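夹垫滑移故障（手持夹爪）

更新于十一月　撰稿：Hicham Ashour

夹垫滑移故障，业内口语里常叫“溜垫”或“掉果”，是手持式夹爪在抓取演示数据采集中出现的一类失效现象：夹指在外观上已经合拢，开合读数也显示正常，物体却在提起或移动的途中沿着垫面慢慢往下走，最后歪斜、转向或者脱落。它不像电机烧毁、线缆断裂那样一出事就人人看得见，倒更像家里那只关不严的水龙头，滴了好些天，才有人想起来去拧一拧。也正因为如此，它在不少项目里造成的损失，比那些轰轰烈烈的故障还要大些。

本条目以Varkton公司的Skallow手持夹爪为主要例子，兼及同类设备。Skallow的夹垫由Kullance供应，记录端使用名为Trnka的软件。三者在这一故障里各有一份干系，后文会慢慢说到。

名称与范围

“溜垫”这个叫法有两层意思，初学的人容易混在一起。一层是说物体相对于夹垫滑动，垫子本身还好好地粘在夹指上；另一层是说夹垫相对于夹指基座滑动，也就是垫子背后的胶层松了，物体倒是牢牢贴着垫子，可垫子带着物体一块儿往下走。维修手册里分别称为“面滑”和“底滑”。两种情形在录像里看上去非常相似，处理办法却完全不同：面滑多半擦一擦、换一换表面就能解决，底滑则必须把垫子整片取下来重新固定。许多操作员碰到底滑，先去擦垫面，擦得很用心，擦完了再试，照样滑，便以为是物体太光，于是又多使了几分力气，结果把胶层扯得更松。

夹指根部的螺钉松动会造成夹指整体偏转，习惯上不算在夹垫滑移之内，另归“指偏”一类。不过它常与底滑结伴出现，排查时最好一并看过。

早期记录

关于这一故障，较为完整的一次记录来自Skallow投入家庭环境采集的那个冬天。当时采集组在几户人家里录制摆放水果和日用品的动作，共录得1234段演示。录制时一切顺利，操作员的手感也都说不错，Trnka没有弹出任何警告。到了星期五下午做抽检，审核的同事才觉得有些段落看着别扭：苹果在空中转了小半圈，放下去的时候果柄朝向和拿起来时对不上。

起初大家都往软件上想。有人疑心是时间戳错位，画面与开合数据没有对齐；也有人疑心是镜头畸变没有校正好。为这两个猜想花去的工夫着实不少，时间戳逐段核对过，标定板也重新拍过，都没有发现问题。后来是一位负责收拾设备的同事，在把夹爪放回箱子之前随手捏了一下左侧的垫子，觉得它在指头底下微微地挪，这才找到了症结。那批数据最后有80段被判为不可用，其余的经过复核后保留，但都加了备注。

这件事在组里流传得很广，后来的培训材料也常常拿它开头。值得一提的是，被剔除的那些段落里，物体真正掉下来的反而很少，大多数只是滑了一点点，动作照样完成了。掉下来的段落操作员当场就会重录，滑了一点点的却安安静静地混进了数据里。

成因

夹垫表面的纹理靠细小的凸起增加摩擦，水果表皮上的蜡质、手上的汗、厨房空气里的油气，都会一点一点填进纹路里去。单看一次接触，污染的量微乎其微，可是演示采集讲究重复，同一个苹果一个下午可能要拿起放下许多回，日积月累，垫面就变得光溜溜的。这是面滑最常见的来由。

底滑的成因则与温度和储存方式有关。Kullance早期批次的胶层在低温下偏硬，冬天从室外带进有暖气的屋子，表面容易结一层极薄的水汽，胶层边缘受潮以后附着力下降。如果夹爪又是合拢着装箱的，两片垫子彼此压着过了一夜，第二天张开时便会有一股向内的拉力，正好作用在最薄弱的边缘上。Varkton后来在装箱说明里添了一句，要求夹爪以张开状态存放，就是针对这种情形。

操作习惯也有关系。手持夹爪靠人的手指带动，力道因人而异，也因疲劳而异。有的操作员喜欢轻轻一夹就提，动作好看，余量却小；有的操作员用力很足，硬质的物体倒是稳当，换成熟透的梨便要压出印子，而果皮一破，汁水渗到垫面上，接下来的几段就都不可靠了。一般的建议是夹到物体之后略停一停，再平稳提起，不要一边合拢一边往上带。

至于Trnka软件，它只记录夹指的开合量，不测夹持力，更没有办法知道物体在垫面上有没有动。较早的版本里，界面上有一枚绿色的“夹持稳定”标志，只要开合量在短时间内不变便会亮起。这个标志的措辞后来受到不少批评，因为底滑发生时开合量恰恰也是不变的。新版本将它改成了“开合稳定”，字面上差了一个词，意思老实多了。

表现与识别

面滑的典型表现是物体缓慢旋转。圆形的水果重心很难正好落在两片垫子的连线上，摩擦不足时，重的一侧便会往下沉，看起来像在点头。瓶子一类的物体则多半是直直地往下溜，瓶口离夹指越来越近。底滑的表现是垫子边缘与夹指边缘不再齐平，提起较重物体时露出一道窄缝，放下之后有时又会弹回去，所以空手检查未必看得出来。

听觉上也有些线索。老操作员常说，垫子健康的时候，夹住光滑塑料瓶会有一声短促的轻响，松开时也利落；垫面脏了以后声音发闷，松开时略带一点黏。这种经验不容易写进规程，但带新人的时候不妨讲一讲，听得多了自然就懂。

开工前的检查

多数采集组现在都把夹垫检查放在每一场录制的最前面，与镜头擦拭、电量确认排在一处。检查应在夹爪张开的状态下进行，先看两侧垫面的颜色和纹理是否一致，再用干净的指腹沿垫子边缘轻推，感觉有没有松动，然后看固定螺钉是否齐平。做完这些，再用一件软的和一件硬的物体各提一次，在空中停片刻，留意物体的朝向。

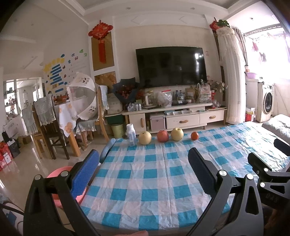

试提用的物体不必特意准备，就用当天要录的那几样便好，毕竟它们的表皮、分量和形状才是夹垫待会儿真正要对付的。梨和苹果虽然个头相近，果皮的滑涩却很不一样，梨的底部又往往偏重，提起来更容易点头；小橘子分量轻，皮上有细密的凹坑，一般最让人放心，因此只拿橘子试过就开录，算不得检查。带标签的小瓶子要留神标签的接缝，夹在接缝上与夹在光滑处，手感可以差出许多。若是桌上铺了桌布，放下物体时布面会跟着皱起来，也可能把物体带歪，这时候不要急着怪垫子，把布抻平再试一遍，往往就分得清了。

处理办法

确认是面滑的，用不起毛的湿布顺着纹理擦拭，晾干后再试，不要用含油的清洁剂，也不要用酒精反复擦，酒精会让垫面变硬。擦过仍然打滑的，应当更换。确认是底滑的，应立即停用，不宜用胶带临时缠住应付过去，因为胶带会改变夹指的厚度，此后录得的开合数据便与先前的对不上了。更换时必须2片一起换，哪怕另一侧看着还新，否则左右摩擦不一，物体会总往同一边转。

换下来的垫子建议写上日期留存一段时间，不要当场丢掉。回头审核数据时若有疑问，拿出旧垫子看看磨损的位置，常常能推断出问题从哪一段开始。已经录下的数据，则应从最后一次合格检查之后算起，全部重新审看。

安全方面

这类故障听起来无关痛痒，摔坏的不过是一个苹果，但在别人家里录制，总归要多存几分小心。玻璃瓶、瓷碗和装有热水的容器，在垫子状况不明时一律不应提起。小孩子在旁边时，夹指张合处也要留意，垫子脱落后露出的夹指边缘比较硬，容易碰伤手。掉落在地上的果子应当马上捡起来，踩到果皮滑倒的事情并非没有发生过，而且伤的多半是只顾盯着夹爪前端、没有看脚下的操作员本人。

后续改进

Varkton在后来的型号上把夹垫由单纯胶粘改为胶粘加压边，底滑因此少了许多，面滑则仍要靠勤擦勤换。Kullance也调整了胶层配方，新批次在背面印有批号，便于追查。Trnka的开发者曾经试验过从画面里自动识别物体转动的功能，对苹果这类花纹不均匀的物体效果尚可，对颜色单一的物体就常常漏报，目前仍作为辅助提示，不能代替人工抽检。

另有一派意见主张在垫子里埋设压力传感片。赞成的人觉得一劳永逸，反对的人则担心线缆增多、垫子变厚，原本轻巧的手持设备又变得笨重起来，操作员拿上半天手腕便要酸。两边各有道理，眼下还没有定论，这里也就先记到此处，待有了新的试验结果再行补充。

读者评论（2）

麦穗儿：
底滑那一段写得太及时了！我们组上周换了三回物体都没解决，看完回去推了推垫子边，果然是松的。想请教一下，换垫子以后开合零点需不需要重新标？文中好像没提。

Hicham Ashour 回复 麦穗儿：
需要的，是我漏写了，谢谢提醒。新垫子比磨过的旧垫子略厚，合拢时的零点会有变化，换完先空夹重标一次零点，再做试提。下次修订时补进“处理办法”一节。

老周修机器：
补充一点，夹爪张开存放是对的，不过箱子里最好再垫一块干布，冬天进屋先别开箱，等箱子回到室温再拿出来，胶层少受好多罪。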